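# Setsubun at Maruyama Temple, Fildale: Order of Observance and Local Changes

Gevanbridge College, Religion and Society, student project report, 2018-08-02
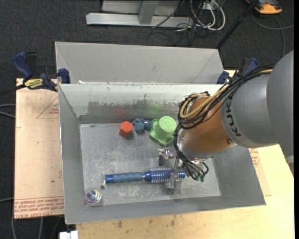

*Figure 1. KUKA robot arm reaching into a sheet-metal bin.*

## 1. Subject

Setsubun is the Japanese observance held on the day before the traditional first day of spring, in early February. The word means a division between seasons. It once applied to the eve of each of the four seasons, but in common use it now refers to the eve of spring. The best-known act is mamemaki, the throwing of roasted soybeans to drive out harmful spirits and call in good fortune.

This report covers the observance at Maruyama Temple in Fildale. The temple serves families of Japanese descent and a number of members who joined as adults. The project had a narrow aim: to record the order of the observance, compare it with descriptions of the practice in Japan, and note where the two differ.

## 2. Sources

The material comes from 2 visits to the temple, both in February. The first was to the preparation evening and the second to the observance itself. Notes were taken by hand. Recording was not allowed during chanting, so no audio was made at either visit.

The temple office also lent a set of printed programs and a folder of newsletters. The folder is incomplete. Several years are missing, and some sheets have no date. An undated sheet was used only when another document supported it.

Conversations with members were informal and no names were kept. When members gave different accounts of a custom, both accounts are reported.

## 3. Background

The observance has roots in court rites for expelling demons, which came to Japan from China. Those rites were held at the end of the year. Under the old lunisolar calendar the start of spring fell close to the new year, and the two sets of customs overlap for that reason. Bean throwing is recorded by the Muromachi period and was later taken up widely by households, temples, and shrines.

Practice is not uniform. The usual call is "Oni wa soto, fuku wa uchi" (demons out, good fortune in). Some temples leave out the first half, on the view that no demon can be present before the main image or that demons can be converted. Peanuts in the shell replace soybeans in parts of northern Japan. Setsubun is also not a Buddhist observance in origin, and some Buddhist schools do not hold it at all.

## 4. Preparation

Beans are roasted in the temple kitchen. They have to be fully cooked. Members explained that a raw bean left in a corner may sprout, and that a sprouting bean thrown at a demon is bad luck. The same explanation is found in most general accounts of the custom.

The roasted beans are set before the altar and then put into paper packets. The program for this year lists 420 packets, which includes those sent to members who could not attend. Each packet carries the temple name and the call in Japanese script, with a romanized version underneath. The newsletters first mention the romanized line after the temple moved to its present site beside Bater Hall.

Holly branches with sardine heads, which are hung at doorways in many parts of Japan, are not used. One member remembered them at a grandparent's house in Fildale. Another said they had never been customary here.

## 5. Order of the Observance

The program gives the following order:

1. Bell and entry of the priest
2. Chanting of the Heart Sutra
3. Reading of prayer slips
4. Short talk in English
5. Bean throwing inside the main room
6. Bean throwing from the front steps
7. Food in Bater Hall

Attendance was 200 according to the sign-in book. The prayer slips took the longest time. Each one gives a name and a request, most often for health. Members in a yakudoshi, an age considered unlucky, may ask for a separate reading and are called forward as a group.

Indoors, the beans are thrown by the priest and by members born under the current year's zodiac sign, which in this case was the dog. Children stand near the back wall and answer the call. The outdoor part is less formal. Sealed packets are thrown so that beans picked up from the ground can still be eaten.

## 6. Differences Found

**The call.** Maruyama Temple uses only the second half, "Fuku wa uchi," inside the main room. The full call is used on the steps. The programs show this split in every year available.

**The demon.** Adults in masks often play the demon in household and school versions. The temple has no masked figure. A newsletter notice, undated, says that masks were dropped because small children were frightened. A later notice asks families to keep masks at home, which supports the first.

**The count of beans.** It is customary to eat one bean for each year of age, and in some places one extra. Members did not agree on the extra bean. The printed program says only "according to your age."

**The food.** Ehomaki, an uncut sushi roll eaten in silence while facing the lucky direction of the year, was served in Bater Hall. The rolls were offered whole or sliced. The custom is associated with Osaka and spread across Japan through retail sales in recent decades. It is absent from the older programs, which list rice, pickles, and noodle soup.

**The date.** The temple holds Setsubun on the nearest weekend when the hall is free.

## 7. Limits

One observance was attended, so nothing can be said from direct notes about change over time. Statements about earlier years rest on the programs and newsletters. The Japanese text on the prayer slips was not read, partly for privacy and partly because the author's reading level is not sufficient for handwritten script.

A comparison with a second temple was planned. The temple contacted belongs to a school that does not observe Setsubun, and there was no time to arrange another.

## 8. Material Held

Handwritten notes from both visits, a copy of this year's program, and one unopened bean packet are held with the department. The newsletter folder has been returned to the temple office.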